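4.2 Open-day demonstration

The two-arm cup task was shown to visitors at the Brultport open day on September 18, 2019. It ran in simulation on the Wellier workstation, with the same controller settings as in the August trials. Visitors chose the start positions of the cups from a printed list of 72 layouts, and each run was limited to 100 seconds. Three rendered views were displayed side by side on the wall screen. Figure 10 gives one view of each kind.

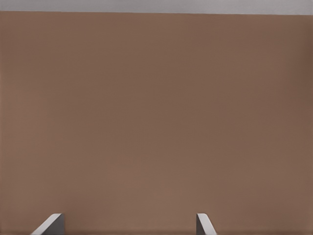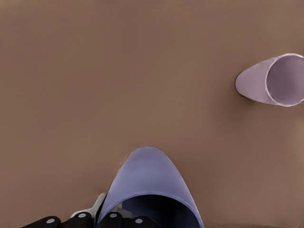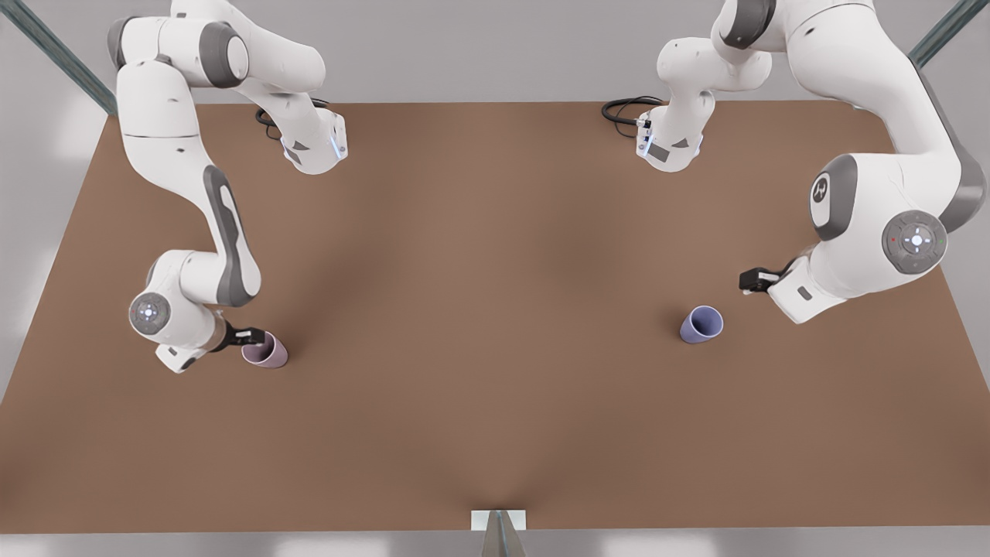

Figure 10. Rendered views from the demonstration. First: close view with two gripper fingertips at the lower border. Second: view of the tabletop with both cups. Third: overview of both arms.

The overview was the one most visitors followed. In the close views it was often hard to judge depth against the plain brown surface, a point also raised by Mladenović during the session. Runs stopped by the operator were logged separately and are left out of the results in Section 5. No changes were made to the grasp planner between runs. The Burkon layouts, which place the cups nearer the centre line, were not offered to visitors.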